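Steslow shelter drill finds the doors, eventually

Aug 26, 2019

Steslow County ran its first full emergency drill since January, and 300 residents who had agreed to be evacuated were evacuated, most of them to the right building.
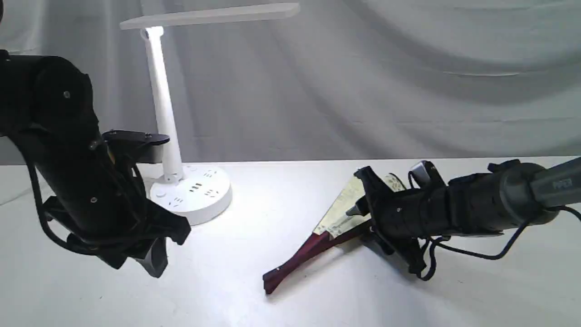

A desk lamp and a partly opened folding fan on a white tabletop.

The plan called for buses to leave Osau for the Kyei Road armory, which has cots for 400. Two buses went to the old armory, now a carpet store. The manager let everyone in and sold a rug.

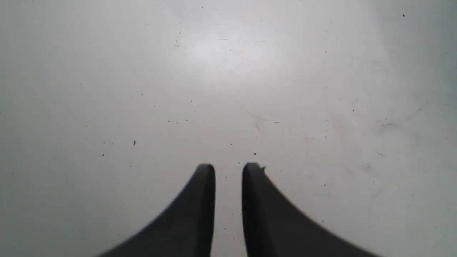 County emergency director Naa Quartey called the mix-up "the kind of thing you want to learn on a practice day." Drivers will get new maps, she said — the current ones were printed before the armory moved.

The siren in Brondico worked perfectly, though it went off 15 minutes after the all-clear.

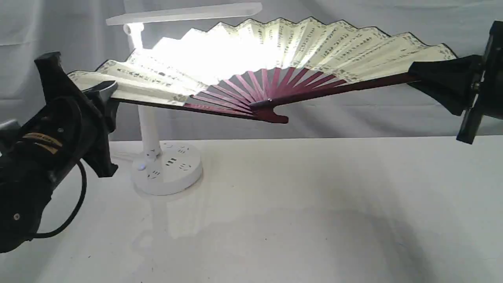
Supervisors will take up a request for 600 more blankets at their next meeting. The drill's written report is due the same night.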